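Soft pads or hard pads for picking up wrappers?

Asked by Vija Rebane, January 2024

I'm comparing finger pads on a hand-held two-jaw gripper, and my test is trash off the living room rug into the bin. Crumpled bags are easy. Flat foil packets drive me nuts, the jaws close and slide right over them. Is it the pads or is it me?
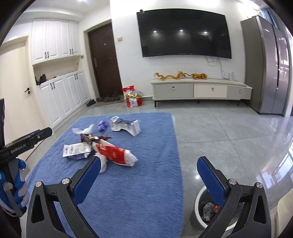 I've done 57 grabs with the textured pads so far and want to try smooth silicone next. Anyone compared both?

2 answers

Angus Sutherland
Oh, I love this test! I ran textured against smooth last April, 211 grabs each, and on flat foil the smooth silicone won easily (on crumpled stuff I couldn't tell them apart). But try your approach first. Come in lower, touch both tips to the rug, then close slowly so the packet buckles up between the pads. Rug pile helps you a lot, on bare tile I still miss plenty. Also log the misses by item, a single total hides everything.

Dragica Đorđević
smooth ones get dusty fast, wipe them every 10 grabs or so. I use the Grelter pads, no complaints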